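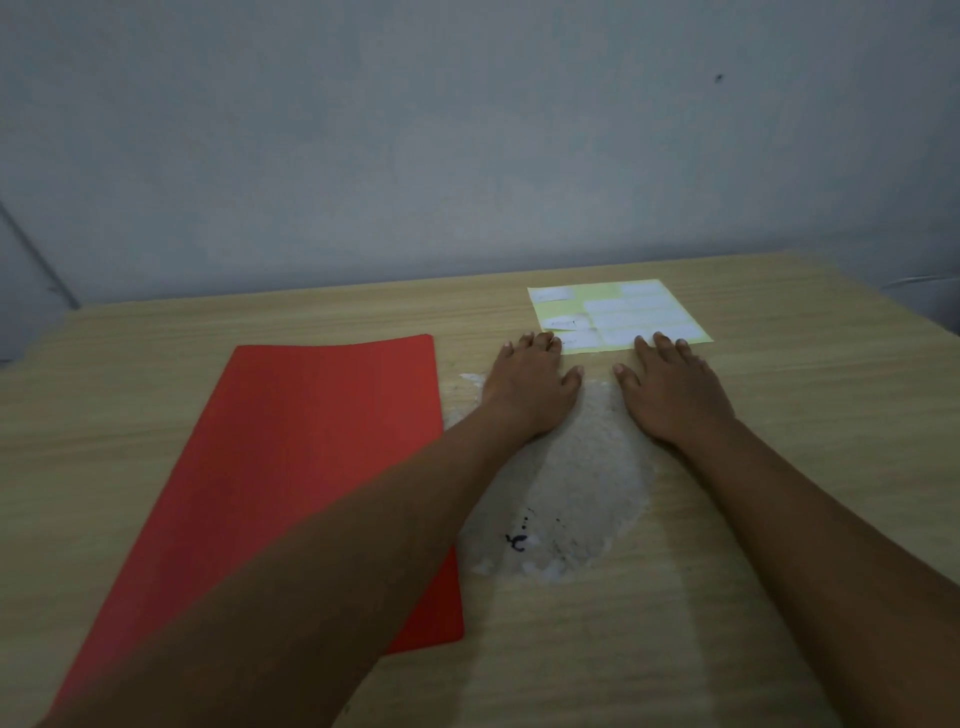
Carpeta roja y hoja de etiquetas.

Compartir 13 · Comentarios 9

3. Poner en marcha el escáner y el archivo de casa

Si vienes del capítulo 2 ya tienes los papeles repartidos en montones (médicos, casa, coche, banco y ese montón rarísimo que todos tenemos y que yo llamo «luego lo miro»). Ahora toca la parte que a mí más me gusta, ¡la de verlos desaparecer! Voy a explicarlo con mi escáner, un Usalberg de los de bandeja vertical, y con Kelel, el programa que uso para ordenar los archivos. Si tienes otra cosa, los menús se llamarán de otra manera, pero el orden de los pasos te sirve igual.

3.1 Conectar el escáner

1. Quita todas las tiras adhesivas del transporte. Hay una dentro, debajo de la tapa del rodillo, que casi no se ve. Yo estuve una tarde entera peleándome con un atasco que era la dichosa tirita.
2. Enchufa primero la corriente y espera a que la luz se quede fija.
3. Instala el controlador en el ordenador y reinicia.
4. Conecta ahora el cable USB, directamente al ordenador y sin pasar por un concentrador.
5. Abre Kelel, entra en Dispositivos y pulsa Buscar. Si no sale nada, cierra el programa, desenchufa el cable, cuenta hasta 10 y repite.

Nota: el escáner también va por wifi, pero para la primera tanda grande yo me quedo con el cable. Por wifi se me cortaba a mitad de las facturas largas y luego había que adivinar por qué página iba.

3.2 Ajustes que cambio siempre

1. Resolución: 300 ppp. Con menos, las letras pequeñas de las pólizas quedan hechas una pena, y con más los archivos engordan para nada.
2. Color: automático. El gris me ahorraba espacio, pero perdía los sellos azules y lo acabé cambiando.
3. Doble cara: activada, con la opción de saltar páginas en blanco.
4. Formato: PDF con texto reconocido. Elige el idioma antes de escanear, que viene en inglés y se come todas las eñes.
5. Guarda todo esto como perfil. El mío se llama «papeles» a secas (no me dio para más la imaginación).

Precaución: las grapas rayan el cristal. Pasa el dedo por la esquina de cada taco antes de meterlo en la bandeja, y mira también los tiques que vienen pegados con celo, porque el pegamento se queda en el rodillo y luego te salen unas rayas verticales preciosas en todas las hojas.

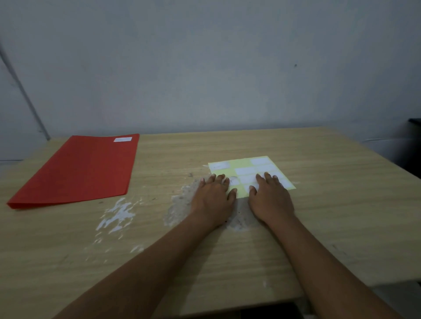

3.3 Nombres y carpetas

Aquí cada uno tiene sus manías y yo tengo muchas. Empecé con un sistema dificilísimo de códigos que copié de un foro y a las dos semanas ya no me acordaba de qué quería decir cada letra. Lo que uso ahora es esto:

1. Crea una carpeta principal y dentro una por cada montón del capítulo 2, con el mismo nombre que lleva el montón de papel.
2. Nombra cada archivo empezando por el año y el mes, luego quién lo manda y luego qué es. Por ejemplo: 2022-11 seguro hogar recibo.
3. No metas carpetas dentro de carpetas dentro de carpetas. Dos niveles y se acabó; para lo demás está el buscador, que funciona de maravilla.
4. Si un papel podría ir en dos sitios, ponlo donde lo buscarías con prisa.

Nota: Kelel propone un nombre automático leyendo la primera línea del documento. A veces acierta y a veces te llama una factura «Estimado cliente». Yo lo tengo desactivado en Preferencias > Nombres.

3.4 La copia de seguridad

Este paso da pereza, ya lo sé, pero no tires ni un solo papel hasta haberlo hecho.

1. Conecta un disco externo (el mío es un Metholm viejo que hace un ruido de cafetera, pero aguanta).
2. En Kelel, ve a Copias > Nueva y elige el disco como destino.
3. Lanza la primera copia a mano y déjala terminar sin suspender el ordenador.
4. Abre tres o cuatro archivos desde el disco y comprueba que se leen bien.
5. Programa las siguientes. Yo la tengo puesta una vez al mes y además hago una a mano en noviembre, antes de que llegue el lío de fin de año.

Precaución: escrituras, títulos, contratos firmados y cualquier cosa con sello original se quedan en papel aunque estén escaneados. Lo mismo con las garantías, que en algunas tiendas me han pedido el tique de verdad.

3.5 Si algo no va

El escáner coge dos hojas a la vez: airea el taco y pon menos hojas. Con el papel fino de los extractos me pasa constantemente.

Las páginas salen torcidas: ajusta las guías laterales hasta que rocen el papel, sin apretar.

El buscador no encuentra nada: mira si el reconocimiento de texto ha terminado. Va por detrás y con tandas grandes tarda lo suyo.

En el capítulo 4 seguimos con las fotos antiguas, que piden otro perfil y bastante más paciencia.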